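Cable Night

The rules for the Pateten Cup fit on 2 pages, and we had read maybe half of one. That's how our club found out in April that the robot had to move power cords from one box to another, with no hands on anything once the clock started. We'd spent the whole winter teaching it to stack blocks. Blocks!

So we named the new plan Skumura (it was a word off the back of somebody's notebook, don't ask) and stayed late in the Cusley High shop. I ran the laptop. My job was to hit record, hit stop, and write down the score, and I took it way too seriously. Attempt 56 got us one cord dangling for a second before it slid home again. I yelled so loud that the wrestling team came over from the gym to look.

After that it got boring, in the good way — pizza, reset, go, reset, go. By attempt 287 I was dreaming about plugs. My mom asked how my day was and I told her the wrist angle was still too steep.

The last practice before the cup, we hardly talked. The big box was stuffed with black cords, loops hanging over the rim, and the little one was waiting empty on the green mat. The gripper was down in front of the cardboard. I had my finger on the key. 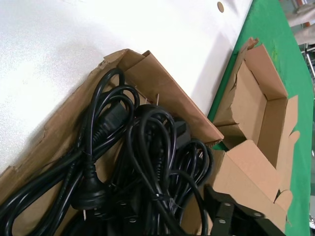
How many attempts did we make before the cup?
We made 596, and I have every one of them in my notebook.

The bus left at six in the morning. I slept against the window with the laptop in my lap, and when I woke up we were already pulling into the parking lot — and I still had pizza sauce on my club shirt.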